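Dromow hand-held grippers, the pair, seven weeks in

Posted January 5, 2026

I said in October that I'd write these up once the novelty had worn off, and it has, so off we go. I bought the pair with my own money (£398 with postage, which made me wince) after years of teaching our arm by remote control and slowly coming to hate it. If you've ever spent an afternoon driving a robot arm towards a mug with a pair of joysticks, watching it sail past the handle for the umpteenth time, you'll know why I was in the mood to spend.

The idea isn't new and I won't pretend Dromow thought of it. You wear a gripper on each hand, you do the job yourself, and the tracking works out where your hands went. The arm learns from that. No arm in the room while you're recording, so no arm to crash! I could do a shelf, then a sofa, then somebody's kitchen, all before lunch, and with the remote rig I'd still have been bolting things to the bench.

Setting up first, because that's where my only real sulk happened. Each gripper has a white cube on top with the black marker patterns printed on the sides, and black straps that go round your forearm. The straps are good. They're wide enough not to dig in and they stay put. What the leaflet doesn't mention is that you want bare arms or something with a tight cuff. I did my first evening in a baggy jumper and the sleeve kept riding up over the cube, so half the recordings had gaps in the tracking and I had to bin them. Short sleeves ever since, even in the cold weather.

Calibration takes a few minutes and you do have to do it again every time you take them off. I grumbled about this to Tsutomu Tanabe, who has used the older Hattori set for ages, and he said the Hattori is worse and to stop moaning. Fair enough.

The cable is my least favourite part. It's thin and black and comes off the left one, and it hangs down your side where you'll forget about it until you lean over something. I've yanked it out twice. Tape it to your belt, or your trouser leg, or wherever suits you. A battery version would be lovely and I'd pay extra for it, Dromow, if you're reading.

Now the actual using of them. Your fingers squeeze, the jaws close, and there's a pleasant bit of resistance in it so you don't just crush everything. Boxes are easy. Cups are easy. Folded towels are easier than I expected, though I pinch the corners in a funny way now and I've started doing it with my real laundry. Cutlery is horrid. The jaws are too thick at the tips to get under a teaspoon lying flat on a hard table, and I ended up sliding it to the edge and catching it there, which the arm has now faithfully learnt to do, bless it.

Books are my favourite test and I'd recommend them to anyone trying out a pair of these. A thin book stood up on a hard shelf is dull. Stand the same book on a squashy chair seat and it wobbles as soon as you get near it, so you need one hand to steady and the other to take hold, and that's where having two grippers pays for itself. With the remote rig I never once managed that neatly. With these I had it by the third go and it felt almost natural, like picking something up in thick oven gloves.

The big lesson (and this goes for any kit, I think) is to slow down. I move quickly at home and I did my first batch at normal speed, feeling terribly clever about how many I was getting through. The arm couldn't keep up with any of it. Radomir Begović sat with me and played the recordings back, and you could see me snatching at things from every direction. He made me redo them at what felt like a funeral march. I had 1000 recordings after the first stretch and I've got 2000 now, and the second lot are worth far more to me than the first. Do fewer and do them nicely, is my advice. Also vary where you put things. I left the book in the same spot for a whole morning and the arm decided that was simply where books live.

A word about backs. You spend a lot of time leaning forward over low things with your arms out in front of you, and the grippers do have some weight to them. It doesn't seem like much when you take them out of the box. After an hour I was rolling my shoulders like an old boxer. Sit down whenever the job lets you, and take proper breaks. I set a kitchen timer.

The software is fine. It's called Gisura, it comes with the pair, and it looks like something from fifteen years ago, but it saves what it says it will save and it has only crashed on me when I asked for it. The one feature I'd shout about is the redo button, which throws away your last attempt without making you click through any menus. The one I'd complain about is the naming. Every recording gets a long string of numbers, and if you don't rename as you go you'll be sorry later. I didn't, and I was.

Would I go back to remote control? For some things, yes. Anything heavy, anything the arm has to reach from a strange angle, I still drive it by hand, because my own arms bend in ways that the machine's don't and it's too easy to teach it something it can't do. The shop in Femham that does my repairs has a remote rig you can hire by the day, and I think that's the sensible way to have one. For tidying, sorting, picking up and putting down, the grippers win easily.

Things I'd change, then: thinner tips, no cable, and a strap I can do up with one hand. You put the first one on quite happily and then you've got a gripper where your fingers should be and the second strap still to fasten. 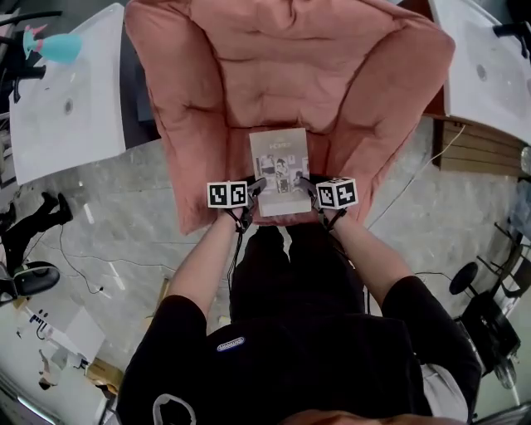

I've been using my teeth, and the strap is starting to show it. Spares are on the Dromow site but they only sell them in pairs.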